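16 Jun 2020

**FOR IMMEDIATE RELEASE**

# The Doolan Street Food Walk Is Back, and This Time There's a Book to Go With It

Hi, everyone. Wendell Doucet here. I run the Doolan Street Food Walk, and I write these releases myself, which is why they never sound like the ones you get from the big festivals. Grab a coffee, I've got news!

The walk returns this October, and tickets go on sale next week. We have 28 kitchens signed up, from the old lunch counters by the river to a noodle shop that opened over the winter. You start wherever you like, you eat a small plate at each stop, and you go home when you're full (I've never made it past the bakery on the hill, and I've been doing this for years).

We're doing things a little differently this time. Every stop has its own serving window on the sidewalk side, and you'll pick an arrival slot when you buy your ticket. There's no shared seating and no big tent at the end. I'll miss the tent, I really will, but I think people are going to love having a bit more elbow room and a plate that comes out the minute it's ready.

## The book

Okay, this is the part I've been dying to share. *A Plate at Every Door* is our first cookbook, written by Violeta Villalba and published by Fenurero. Violeta spent two winters sitting in other people's kitchens with a notebook, and she came out with recipes that had never been written down before. Some of them were measured in coffee cups. One was measured in "enough."

She's a travel writer by trade, and it shows. The recipes are there, but so are the stories: the ferry that used to bring the peppers, the wedding that ran so long the cooks started over on breakfast, the argument over whether okra belongs in a Friday-style stew when it's a Monday-style crowd... well, I'll let you read it. I laughed out loud at my own kitchen table.

"I went in looking for dishes and kept coming home with family histories," Violeta told me. "After a while I stopped trying to pull them apart."

The first printing is 700 copies. You can order one with your ticket or pick it up at the walk, and Violeta will be signing at stop 2, right outside Mavis Thibodeaux's place.

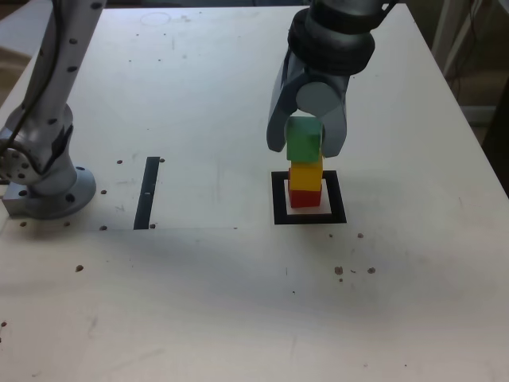
## Who's cooking

I can't list everybody or this would run to six pages, but let me tell you about a few.

Mavis Thibodeaux is doing her smothered greens with cornbread, same as her mother served out of the same door. She wants me to tell you the greens sell out early. They do. Go early.

Gun-woo Tak is new to the walk, and I'm so happy to have him. He's making a cold buckwheat noodle with pickled radish, plus a little rice cake his grandmother made for the fall harvest holiday. He let me try a batch last month and I ate four before I remembered I was supposed to be taking notes.

Nikis, the bakery on the hill, is bringing back the honey and walnut pastry. They took it off the menu two years ago and I have been complaining about it to anyone who'd stand still.

## The music and the lights

Latrice Blackwood is putting together the music again. She's booked brass, accordion, and a small choir that'll sing from the balcony over the hardware store at sunset. That's also when the lanterns come on. It's an old Doolan custom to light one for anybody who's far from home, and you can sign yours at any stop.

"I want people to hear the next corner before they get to it," says Latrice. "That's how it was when I was a kid. You just followed the horns."

## Tickets

We're selling 400 tickets, and that's the whole run. Each one covers a plate at every stop. Kids under six eat free with a grown-up. If you have a food allergy, write it on the order form and the kitchens will see it ahead of time. Wear comfortable shoes! The hill is steeper than it looks.

If you bought a ticket to the spring supper that we had to call off, it's good for the walk. Just bring it along or send me a note, and I'll set you up with an arrival slot.

## Thank you

A big thank-you to Pirkurance, who've signed on as our sponsor and are paying for the lanterns.

**For press:** If you'd like a review copy of the book, an interview with Violeta or any of the cooks, or a spot on the walk, get in touch with me, Wendell Doucet, at the Doolan Street Food Walk office. I answer the phone myself most mornings. Leave a message if I'm out; I'm probably over at Mavis's.

###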